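Stilico Workshop Forum > Builds > Hand-held gripper, fingers miss on soft things

owino_bench
2018-03-16
Good evening. I am building a hand-held gripper at home, two fingers, each arm turns on a brass-colored bushing. With hard objects it closes well. With soft objects the left finger arrives first and pushes the thing to the side before the right one comes. I printed the arms 3 times already. Is it the bushings or my linkage?

nakotham
Linkage. If one finger arrives early, one of your rods is shorter. Measure hole to hole, not the full length.

owino_bench
I measured. Both are 62 mm between holes.

closoda47
I don't agree with nakotham. Equal rods do not help you if the bushings sit loose in the plastic. Hold one arm and try to shake the finger. On mine there was play and I lost two weekends on the linkage for nothing. Glue them in.

nakotham
Please don't glue before you know. If the hole is not straight, then you have glued a crooked bushing and must print the arm again.

tin_lid
Can we see it on a soft object? Also what is on the finger faces, rubber or bare?

owino_bench
Bare for now, I want first to solve the closing. Photo from my table, with the fuzzy block I use for testing:

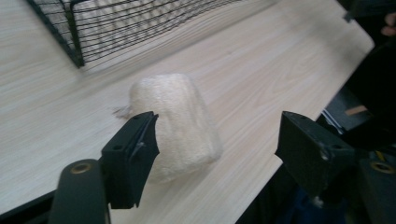 Left finger nearly at the block, right finger still has space.

tin_lid
Thank you. From this alone I can't say which of you is right. Maybe you only held the tool more to the left? I would put a mark on the table and line up the middle of the gripper with it, then close slowly.

closoda47
The bushings look fine from outside, but you can't see play in a photo. Do the shake test.

owino_bench
I did both. With the mark it is better, but the left is still early by 2 mm. When I shake, the left arm moves a little and the right does not. So maybe closoda47 has reason. I will print the left arm with a tighter hole, and no glue yet.

nakotham
Good. Check the screws of the finger also when you have it apart.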